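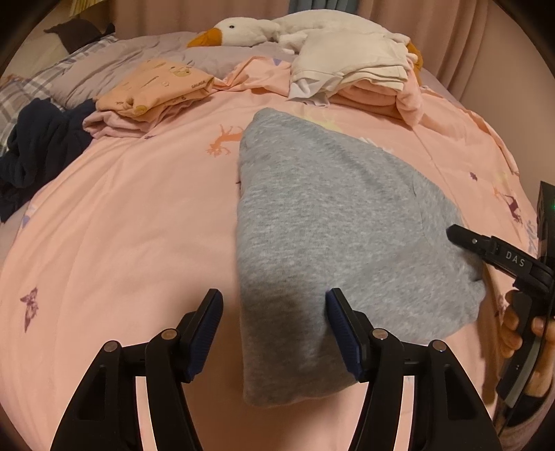

How do you fold a jumper so it doesn't end up with a crease down the front? Arms in first, then bring the bottom up in thirds, and keep the folds soft instead of pressing them flat with your hand.

Wrote that at the top of the page so I'd stop looking it up every time the weather turns. 19 March 2024 and the mornings have gone properly cool, so today was the day for dragging the knits down from the top of the wardrobe. I do it all on the bed (the pink sheet was on, the peachy one with the print, my favourite) and it took most of the afternoon with a cup of tea going cold on the windowsill.

The grey one was the trouble, as always. It's that flecky heather grey, lighter bits and darker bits, and it never wants to be a rectangle. I had it folded over on itself with one lovely straight side and the rest was basically a triangle, all bunched up at one end. Very annoying! I love it though. I bought it at the Grunton market from Shahab Taheri's stall, back when he still had the one table, and I've worn it every winter since. He told me to wash it cold and dry it flat and I've mostly listened.

Final tally was 11 jumpers, which seems like plenty for one person, and I still want the green one in the window at Zamani. Two are going in the bag for Mum's neighbour. The cream one with the stretched neck is staying – I know, I know – but it's for gardening.

Then the drawer. It's only 56 centimetres wide and I measured it because I was sure three stacks would fit across. They don't, not with the chunky ones in. So it's two stacks and the thin cardigans rolled up in the gap, and the scarves have been moved in with the pillowcases for now. Summer dresses are in the zip bag under the bed and can stay there until September.

Found my old Mirkulden ferry ticket in a cardigan pocket, plus a cough lolly I didn't eat. Still need to buy cedar balls, and a new button for the navy cardigan. Soup for tea, and I wore the thick socks.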